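OK it's February, it's gray out, and I have decided this is the month I finally sort out the mug situation in my kitchen. Come along!

Background: I own 13 mugs. I live alone. They've been stacked two deep in the cupboard over the kettle for years, and every single morning I pull out the one I want and something behind it goes clonk.

My favorite is from my grandmother's kitchen, she bought it in 1964 and it has outlived three of my apartments. It deserves better than the back row!!

So I went to Hinrichs after work (the little housewares place by the station, go if you can, they let you pick everything up) and came home with a mug tree. Light wood, square base with nice soft corners, round pegs. I love it so much already.

Also started being picky about which mugs get to live out in the open. The white one with the black handle is a definite yes. It goes with everything and the handle fits my whole hand.

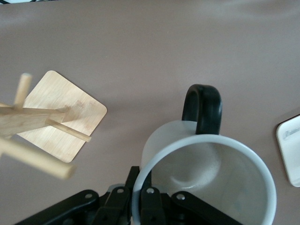
Jana Böttcher replied that I should hang the heavy ones low and opposite each other, or the whole thing leans. She's had hers for 9 years and swears by it, and she says to turn them all so the handles come off the same way.

Jana, this is so good, thank you! I was going to fill it from the top down like a Christmas tree. Heavy ones low it is.

More mug tree thoughts, because apparently I have them now - the grain on this wood is gorgeous. Really fine little streaks. I keep running my thumb over the base while the kettle boils.

Ludger Kleinschmidt wants to know about dust. Fair! My plan is that only the mugs I use all the time go on the tree, so they never sit long enough to get dusty. The rest stay in the cupboard, one layer deep, with room to breathe.

And 2 are going to my sister, who has been eyeing the big speckled ones since forever. Happy birthday, Ida, act surprised.

Next up is the tea drawer. There's a tin in there I'm a little scared to open. Wish me luck!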